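Left hand stops with a force limit fault beside the part and does not close

Posted in: Two-arm systems, Faults and safety

Meenakshi Srivastava

Our department operates a two-armed unit with five-fingered hands, supplied through Skurent and controlled by Memanon. The task is a sorting exercise in which blue pieces are moved to outlines printed on a sheet of paper. Since the update in March, the left hand descends beside the knobbed piece and halts before the fingers close. The log records "force limit exceeded", although the hand has touched nothing at that point. The right arm is not affected and remains raised.

The fault has occurred in 5 of the last 260 runs. The limit is set at 500 in the Memanon panel and has not been altered. I should be grateful for advice on whether the unit may remain in service while the matter is investigated.

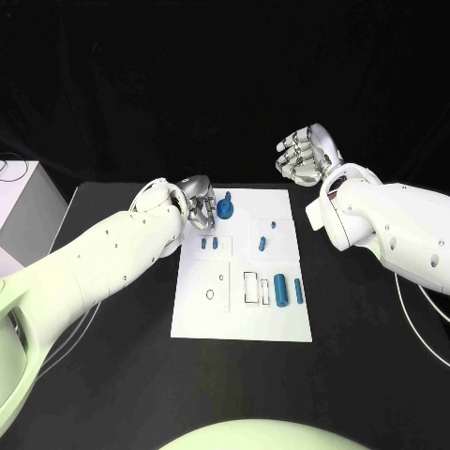 Béla Szekeres wishes to know whether the zero reading of the wrist sensor was taken again after the update. On the Erdős bench we met the same message, and the stored zero had been lost. The sensor then reports the weight of the hand as a contact force, and the reading changes with the angle of the wrist. Please proceed as follows.

Stop the task and keep all persons outside the marked area.
Move both arms to the rest position under reduced speed.
Take the zero reading for each wrist separately.
Repeat the descent without closing the fingers and compare the log.

The limit should not be raised above 500 in order to clear the message. It is a protective setting, and any change to it requires a new risk assessment. Until the cause is known, I would not leave the unit running unattended.

Puletti user

Had this in the winter. Restarted the controller and it went away for a week, then came back. Check the wrist cable as well, ours was pulling when the arm reached forward.

Meenakshi Srivastava

Thank you both. The zero reading had not been repeated. The unit has been withdrawn from use and the procedure will be carried out on Wednesday, together with an inspection of the cables on both arms. I shall report the result on this page.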